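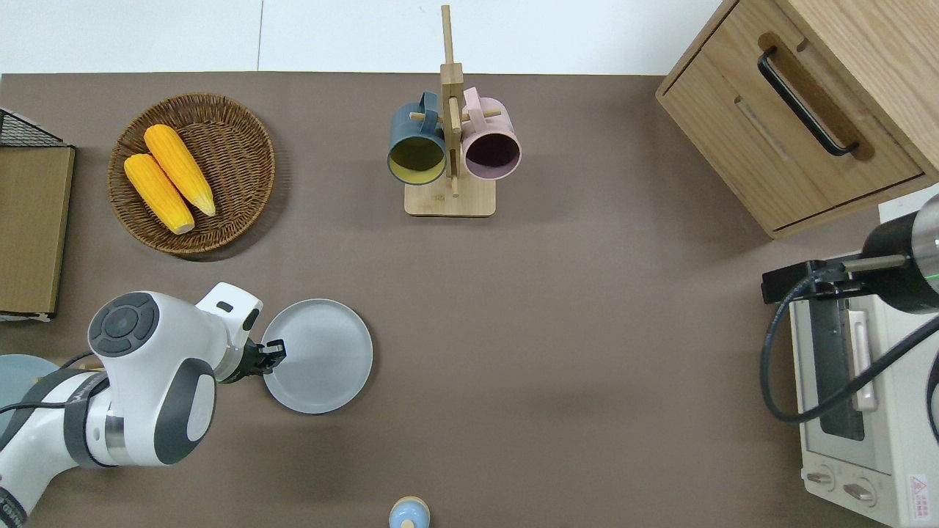
**Mug tree or hooks for a small counter?**

Posted by Kavinda Sheikh

I moved into a smaller apartment in December and I'm trying to decide how to store mugs. There is one upper cabinet and it's already full of plates and glasses. I use the same few mugs every day, so I'd like them out where I can reach them.

I'm looking at a wooden mug tree, the kind with a flat base, a post and round pegs. The one I like is made by Hustik and holds 5 mugs. My worry is that it will tip over if I only hang mugs on one side. My counter is also only 29 inches long between the stove and the wall, and I already keep a basket there for corn, onions and whatever else came home from the store.

The other choice is hooks under the upper cabinet. I rent, so I'd need to ask before drilling.

Two things I'd like to know:

- Do mug trees stay steady in daily use?
- Is it bad to keep a basket of fresh corn on the counter next to everything else, or should it go in the fridge?

Thanks for any help.

---

**Iestyn Skyrme**

I've used a mug tree for years and would buy one again. Whether it tips depends mostly on the base. Put your hand flat on the table next to it - if the base is narrower than your palm, leave it at the store. A wide base with a short post is fine. A tall post with a small round foot is the kind that falls over.

Some things that help:

- Hang mugs in pairs, one on each side of the post. If you own an odd number, put the lightest one on its own.
- Fill the low pegs before the high ones.
- Check the handles before you buy. Pegs are often thick, and small espresso cup handles won't go over them. Take a mug with you to the store if you can.
- Dry the mugs first. Water runs down into the joint where the peg meets the post, and after a while the peg gets loose. I had to reglue 2 of mine with ordinary wood glue. I left them overnight and they have held since then.
- Stick felt pads or thin rubber dots under the base if your counter is slick.

With your counter I'd put the tree at the back against the wall and keep the basket toward the front corner, on the side away from the stove. Turn the tree so the pegs run along the wall. Otherwise one mug sticks out over your work space and you'll hit it with your elbow.

On the corn: fridge, in the husk, and husk it when you're ready to cook. It loses its sweetness quickly at room temperature. If it's already husked, put it in a bag and eat it in the next day or two. Onions are fine in an open basket. Shake the basket out over the sink now and then, as the skins get into the weave.

---

**skosutetti2478**

hooks. you get the counter back

---

**Pangaribuan**

I rent too and my landlord said no to drilling, so I bought the hooks that slide onto the cabinet shelf from below. Mine are Deson. They need a shelf with an open edge, so measure how thick your shelf is first. They hold fine, but the cabinet door didn't close all the way on one side and I had to move them over.

I went back to a tree in the end and keep it on the table - the counter was too crowded. Agree about drying the mugs first.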